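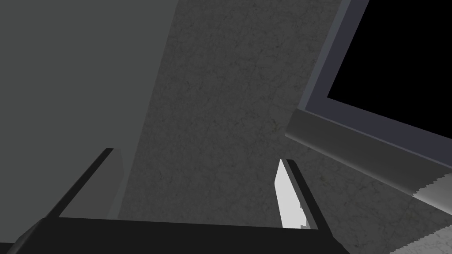 Figure 1. Rendered interior view, with a large flat panel at left and a dark framed object at upper right.

May
By Bláthnaid Cronin and Liam Hayes
3 min read

4.2 Does edge contrast predict what people can find?

Advice on home design for people with low vision leans heavily on one claim: raise the contrast between an object and its background, and people will find it sooner. We doubt the evidence is as strong as its frequent repetition suggests. The Tritville survey collected 582 replies, but it asked people which rooms they thought were easier to use. It timed no one. A preference for darker door trim tells us something about taste and perhaps a little about sight.

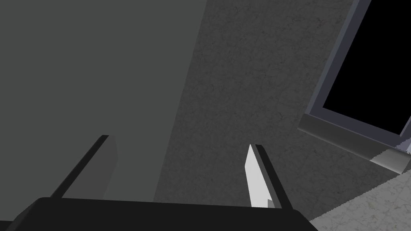
Contrast is usually reported as a single number, averaged over the whole object. That average hides a good deal. A medium-gray face set against a similar gray will score poorly, yet its shape may still be easy to read; the left gripper finger in the second view has just such an inner face, and its outline is carried mostly by the dark strip along its left side. Moriarty and Costello's scoring method would treat the strip as a small share of the surface and mark the object down. We see no good reason to accept that score as a measure of visibility.

The Vosesero trial is better, though not by much. It ran for 9 weeks and recorded search times, but the lighting was changed at the same point as the paint — a fault its authors mention only in a footnote. Any gain could come from either change, or from both.

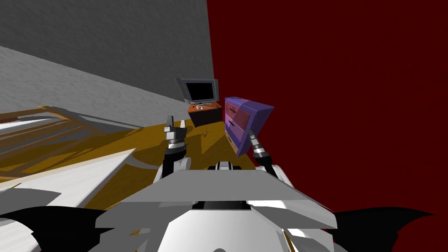
Nor does the later reanalysis settle the matter. It drew roughly 1,000 trials from 2 test rooms and treated each trial as independent, even where the same person had searched the same shelf several times. Practice alone could produce a result of that size. Until search times are reported by person, with lighting held steady, we would treat the usual contrast targets as working guesses.

We use cookies to remember your reading settings. Accept | Manage choices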